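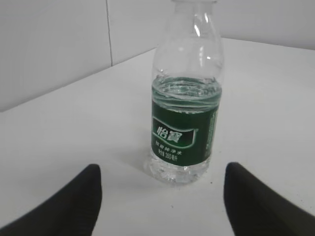 The long road to a machine that clears the table

Ask people what they would like a robot to do at home and the answers are seldom grand. They would like the dishes put away, the floor cleared before the vacuum goes round, and a drink brought to a parent who finds it hard to stand. Factories have had robots for decades, and some of them place parts with great accuracy through the night. The question of why such a machine cannot yet be bought to tidy a kitchen is therefore a fair one, and it deserves a careful reply.

Suha Sfeir has spent much of her working life on it. She leads the handling programme at Deltov, a research institute in Cukholm that studies everyday tasks in homes and small workshops. Her group keeps a list of 30 chores, from folding a towel to unscrewing a lid, and tests each against the best methods it can find. Every chore is tried 500 times before a result is published. The institute's view is that a machine which succeeds in front of visitors has shown very little.

"A person asks whether it can pick up a bottle," Dr Sfeir said. "My first question in return is which bottle, standing where, and how full."

The point is a practical one. Clear plastic is awkward for a camera, which may see the wall behind as easily as the bottle in front. Thin sides give way under pressure. Water moves when the bottle is tilted, and the weight in the grip shifts with it. A change in the position of the bottle on the table may call for a different approach altogether, and a system trained on one layout can fail on the next. 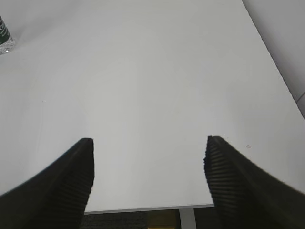 The gripper open over the table, with the bottle standing well to one side.

Much recent progress has come from teaching by example. An operator guides the arms through a chore many times, and a computer learns to link what the cameras see with how the arms should move. The cameras are often placed close to the grippers, where they have a near view of the object in the last moments before contact. The method has made robots far better at soft and irregular things than they were when each movement had to be written out by hand.

It has not made them dependable. In the Deltov trials published in April, the group's best system completed a simple lift and place on 407 of its 500 attempts. For a laboratory this was a respectable figure. For a household it would mean a good many bottles on the floor, and the report says so plainly.

Work with two arms is harder again. People use both hands without thought: one steadies the jar and the other turns the lid, or one passes a cup to the other because the shelf is on that side. For a pair of robot arms each of these is a matter of timing. If the first hand lets go too soon, the object falls. If it holds on too long, the two hands pull against each other, and something slips or bends.

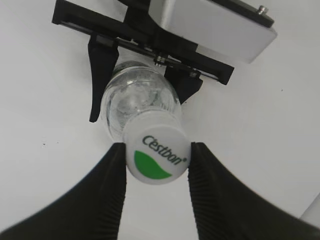 Two grippers on one bottle: one set of fingers at the cap, the other at the shoulder.

The shop floor offers an easier start. Farina, a bakery supplier on the edge of Cukholm, has run a two-armed station in its packing room for most of the past year. The station moves tubs from a belt to a tray. The tubs are all of one size, the lighting does not change, and a member of staff is close by to deal with the odd one that arrives on its side. The firm set itself a target of 1000 tubs without a stoppage and reached it in the spring, after the belt had been slowed and the tray guides had been altered twice.

Care homes present a different case. Lakesora, which runs supported housing for older tenants, has followed the Deltov work with interest but has not placed a robot in any of its flats. Its managers wish to see results from rooms with rugs, pets and low evening light. They have also asked what a tenant is expected to do when the machine stops halfway through a task with something in its grip, a matter on which published research has had little to say.

Dr Sfeir expects single chores in fixed places to come first – loading a tray, sorting returned bottles, emptying a crate – and thinks that general help in the home is a good deal further off. She declines to give a year. Her group will next repeat the full list of chores with the furniture moved between attempts, and she has warned her funders to expect lower scores.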